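Build the gripper last

03/03/2018

Most people who start a robot arm at home start with the gripper. I did as well, and I think it is a mistake. The gripper is the part you can draw on a Sunday afternoon and hold in your hand by the evening, so it gets all the attention. The arm behind it gets whatever money and patience are left.

I have been building mine at the Lutness workshop since October. The plan was an arm that could tidy a kitchen worktop. I spent 300 pounds on it before I had a base that stayed still. By then I had a drawer full of fingers: straight ones, hooked ones, a pair copied from the Doltetti drawings that everybody at Lutness seems to try once. All of them were tested on an arm that sagged when it reached forward, and I blamed the fingers every time.

The sag was in the shoulder. The bracket was held by 2 screws where the Lodier plans ask for more, and I had left the others out to save an evening. Once I put them in, fingers I had given up on began to work. I had thrown some of them away by then, which still annoys me.

My argument is that a home builder should use the dullest gripper available until the arm can return to the same point all day. Tape a pencil to the wrist and make it touch a cross on a sheet of paper. I ran mine through 998 touches before I let myself fit fingers again. It was boring work and I learned more from it than from any of the shapes I had drawn.

People at the workshop disagree with me. They say a gripper keeps you interested, and a project you lose interest in is worth nothing. I accept part of that. But I have also seen how many arms sit on the shelf there with lovely hands and loose elbows.

The other reason to wait is that objects are harder than they look. A foam block will forgive almost anything. Kitchen things are thin, shiny and flat.

The dark green fingers open wide enough, but a slotted steel spatula lying on a speckled, glossy worktop gives them very little to get under, and the overhead light leaves a white streak across the surface.
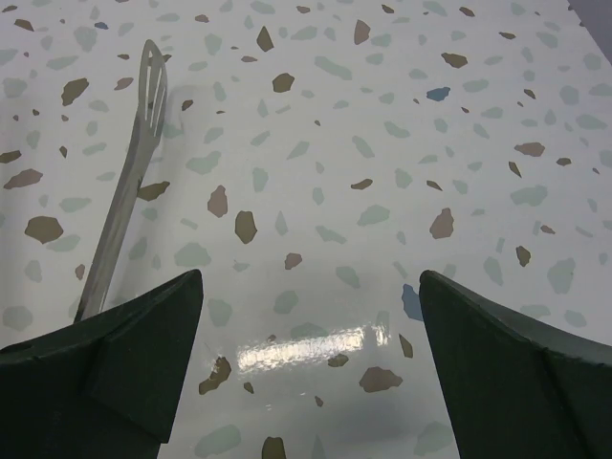

What I would do differently

Buy the base first and bolt it to something heavy. The Vlachou clamp is ugly and I would have it again. Finish the wiring before you print anything. Allow roughly 2 months for the joints and don't book a demonstration in that time. Then draw your fingers, and draw them for the flattest thing you own.

Recent posts
Cable runs that don't snag
Is the Lodier shoulder worth copying?
Sharing a bench at Lutness
Cheap bearings, a year on

Contact | Copyright 2018 | Back to top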